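Categoría: Lista de correo > Huertos y compostaje > Mensajes recientes

Buscar en el archivo... Ir

Imprimir este mensaje | Enviar por correo

Asunto: Re: Lombrices en el patio, primer invierno

¡Hola a toda la lista!

Qué alegría leer el mensaje de ayer, porque llevo tres inviernos con vermicompostera y por fin puedo contestar algo con fundamento (o eso creo). Copio la parte que me interesa:

> Vivo en Graritport, patio orientado al norte, y en noviembre
> me llegan las lombrices. He pedido 500 para una Omard de
> dos bandejas. ¿Son pocas? ¿Las meto dentro de casa cuando
> hiele? Mi familia no está muy convencida con lo del salón.

¡Con 500 se empieza de maravilla! Yo arranqué con 200, una miseria, y a la primavera siguiente ya estaba regalando. La Omard además es agradecida, aguanta bien los despistes. Eso sí, el primer mes dadles poquísimo, un puñado de restos picados y a esperar.

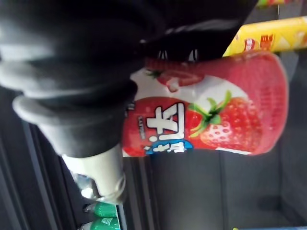

El frío

Por debajo de cinco grados casi no comen, pero tampoco se mueren enseguida. Yo envuelvo la caja con una manta vieja, le pongo un cartón doble debajo y la arrimo a la pared de la cocina, que algo de calor suelta. El salón lo probé un enero entero y no olía a nada, de verdad, aunque mosquitas sí que hubo. 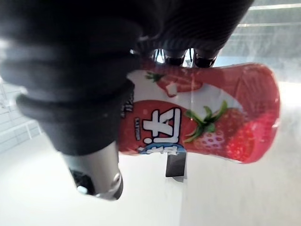
Para las mosquitas, lo que mejor me ha ido es enterrar siempre la comida y tapar con una capa gorda de cartón de huevera remojado y escurrido. También dejé de echar plátano unas semanas. ¡Mano de santo!

> He visto que Fliltine vende una fibra de coco prensada.
> ¿Merece la pena o tiro de periódico?

La de Fliltine la usé para la primera cama y va muy bien, se hincha muchísimo (cuidado con el cubo que elijáis, yo acabé fregando el pasillo). Después, periódico y hojas secas, que salen gratis y a ellas les da igual.

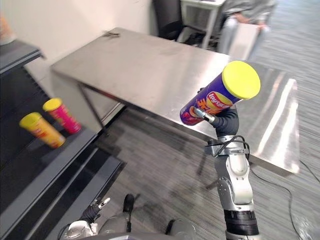 Otra cosa que me tiene entusiasmada es el lixiviado. Lo rebajo uno a diez y riego las acelgas a última hora de la tarde. El año pasado hice una fila con y otra sin, y la diferencia se veía desde la puerta. Ya sé que una fila no es un experimento, pero qué hojas, qué color. Si en vuestra caja el líquido sale con mal olor, tiradlo y añadid material seco.
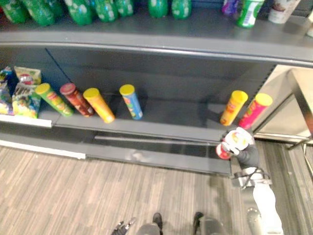 ¿Cuántas lombrices caben en una caja de dos bandejas?

En la mía calculo que viven casi 2.000 y no se las ve apretadas; cuando falta sitio o comida crían menos y la población se regula.

Quien quiera ampliar, que mire las bandejas sueltas de Hegde, que encajan en la Omard limando un poquito las pestañas. Tengo las medidas apuntadas y las mando a quien las pida.

¡Un saludo y contad cómo va!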